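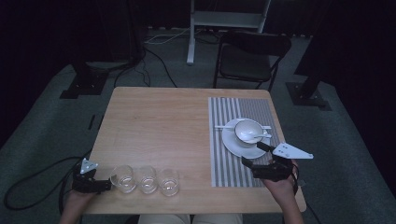

Desde Sulden me escriben que el dedo derecho «vuelve a cerrar con retraso» y que ya cambiaron el muelle una vez, así que toca abrirlo otra vez, con paciencia y un café.

Cuaderno del puesto Skallen, diciembre, 16:20

Bueno, vamos por orden (que luego me pierdo yo solo). La pinza derecha llevaba 3968 cierres desde el último engrase, bastante más de lo que me gusta dejar pasar. Al quitar la tapa encontré la guía sucia, con pelusa pegada, y un tornillo de la placa triangular flojo. Limpié, puse grasa Bolla de la buena, muy poquita, y apreté todo en cruz. El retraso bajó de 42 a unos 20 milisegundos, ¡qué alegría!

La izquierda solo la repasé por encima. Ojo con su cable: conviene dejarle más holgura, que al girar la muñeca tira del conector.

Queda pendiente pedir a Tyagi el muelle 701 y repetir la calibración con los vasos y con la taza.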